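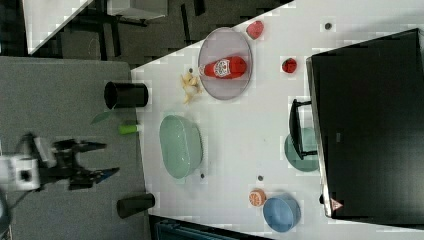 Clear-the-table, Wednesday, late start

Coffee first, then the arm. Writing this up while Kianoush is on the phone with Memach about the spare cable, so forgive the order of things.

The question for this month is still the one Rhea wrote on the whiteboard in March: can the thing clear a table after lunch without one of us standing next to it? I don't mean a nice table with three blocks on it. I mean the kind you get at my house, with a ketchup bottle lying on its side on a plate, a bit of banana peel, a strawberry that rolled off somewhere, an orange, bowls that don't match, and a monitor lying flat on its back because why wouldn't there be one. (Simin says no kitchen has a monitor on the table. Simin has not seen my kitchen.)

My answer today is "some of it, slowly, and I'd stay in the room."

What goes well. Round firm stuff. The orange is almost boring now, which I'm thrilled about! The ketchup bottle is good too as long as the gripper comes in across the body and doesn't go for the cap. The black cylinders are fine in the middle of the table and a worry along the edge, where a clumsy nudge sends them onto the carpet. I'd like the planner to take edge things first, before it gets tired — I know it doesn't get tired, but the position error creeps over a long run and that's the same to me.

What doesn't. Banana peel. I have a whole page on banana peel further back and I'm not going to repeat it, except to say that Maarja's idea of pinching at the thickest part beats my idea of scooping, and I owe her lunch. The leaf is the other one. Flat, light, slides away from the lower finger. My six-year-old nephew can clear a leaf off a table with one slap of the hand and I've been at it since February.

Strawberries are in between. It gets them. I wouldn't want to eat them afterward. We should put the softer grip setting back and see what that does to the bottle, since right now both share one force value and that's just lazy of me.

Then the dishes, which is where I spent most of the afternoon. Bijan's feeling is that plates and bowls should be the easy part, being big and stiff and always there. My feeling is that big is the trouble. Both fingers have to fit somewhere, and on a wide bowl the only somewhere is the rim. So you come in over the top, spread wide, and you have to decide which bit of rim to go for while the wrist camera is showing you mostly the inside of the thing.
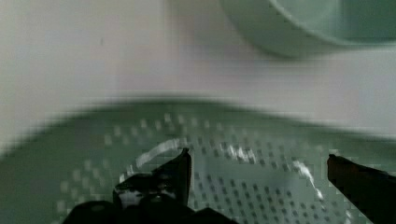 The holes are their own headache. Depth readings go speckly over anything perforated, and the shine off the glossy green surface makes it worse. I turned the overhead lights down by half and the estimate settled some, but you can't ask people to dim the kitchen so the robot can do the dishes. Kianoush wants to try a filter over the lens. I'd rather slow the approach first, because the wrist view smears whenever we move at full speed and I don't trust anything we compute from a smeared picture. Cheap to test, so it goes on the list for tomorrow.

Also, green on green. When a pale green bowl is sitting near a darker green one, the labels hop between them. Swapping in the blue bowl makes the problem go away, but that's cheating. Leave the greens in, please, everybody.

Run log is at 182 as of this afternoon, counting the ones from Bijan's laptop. Please don't renumber! I know 65 is listed twice. I'm leaving it, the notes in the Sterkatau folder point at both.

On the big question, Simin and I had a long back-and-forth by the sink. She thinks we're a couple of years from something you could leave alone with a breakfast table. I think the leaving alone is the hard part and the picking up is nearly there. A person clearing up makes a hundred little calls — is that trash, is that somebody's marker cap, does the plate go with the bottle on it or does the bottle come off first. We hand the arm all of those answers in a list. Take the list away and it'll happily put a strawberry in with the marker caps.

For tomorrow:
Slow approach over the green dishes, same lighting as today.
Split the force setting, fruit and bottle separate.
Edge objects first in the planner (Rhea has a branch for this, ask her).
Fresh banana. The current peel is going in the trash tonight and I'll be doing that one by hand.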